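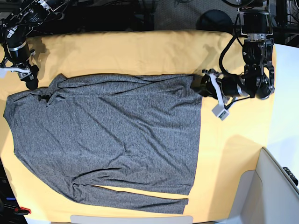

What's the best way to fold a long-sleeve shirt so it stays folded in the drawer?

Lay it flat, bring each sleeve straight down along the side of the body, fold the sides in over the sleeves, and then fold the whole thing in half from the hem, twice if the drawer is shallow. The sleeves are the part that goes wrong, so they get most of the space in this post.

I started paying attention to this when we moved into the apartment on Gavbridge Road. The closet there has one short rod and a dresser with 5 drawers, and one of those drawers sticks so badly that I only keep winter things in it. Everything that used to hang now has to be folded. I own a lot of long-sleeve shirts. For the first month I folded them the way I always had, in half down the middle with the sleeves thrown on top, and every time I pulled one out the one under it came too.

So I changed a few things.

The surface came first. I used to fold on the bed. A bed is too soft and too low, and my back hurt by the end of a load. A table is better. If the table is slick, put a cloth over it. Knit shirts slide around on bare laminate, and you end up straightening the same sleeve three times. A plain cotton sheet works fine. I have a flat one from Zullelent that lost its fitted half years ago. I like a light, solid color because a dark sleeve shows up well against it and I can tell when it's lying crooked.

Then the shirt. Put it down with the collar to one side and the hem to the other. Most instructions have the collar pointing away from you, but on a narrow table sideways is easier, and you can reach both ends without walking. Smooth from the middle of the body out to the hem with the side of your hand. Don't bother getting every wrinkle out of a knit. The small diagonal ones come back anyway.

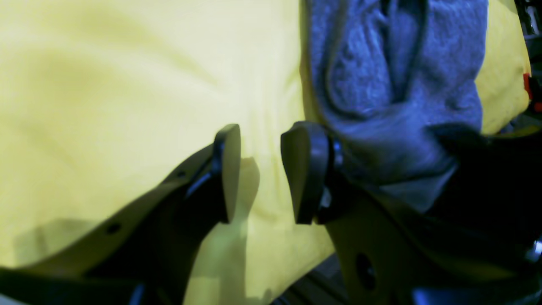 Thicker fabrics need a bit more room. Anything with a nap to it grabs at itself, so if you drag one layer across another it bunches up and you have to start over. Lift the edge clear, move it, and set it down. Take hold close to the seam where you can. The fabric is firmer there and the rest follows along without stretching.

Do one sleeve at a time. I start with the one on the far side of the table. Fold it at the shoulder so it lies straight along the edge of the body, cuff toward the hem. If the cuff sticks out a little past the hem, leave it or turn it back an inch. Then do the near one the same way. Check for a twist before you fold. A sleeve that comes out of the dryer twisted will hold the twist if you press it down like that, and then you have a hard lump in the stack. Hold the cuff, give it a shake, and lay it down again.

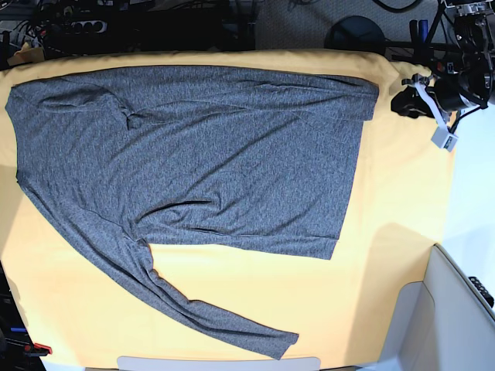

4 min read

Collars are less trouble than sleeves. On a crew neck I just pull the two shoulder seams apart until the neck lies open. If it's rolled under itself, fix it before the sides come in, because you can't get at it later.

After the sleeves, fold each side toward the middle so the edges nearly meet. Then bring the hem up to the collar and fold once more. My drawers are shallow, so I stand the shirts up on their folded edge in a row. I tried the fabric dividers from Cultia and returned them. They were too tall and the drawer wouldn't close. Two shoebox lids do the same job.

I still hang the two dress shirts and the linen one. Sweatshirts go on the closet shelf, folded the same way but only in half at the end. Next I need to do something about the drawer that sticks. I've rubbed candle wax on the runners and it helped for a week.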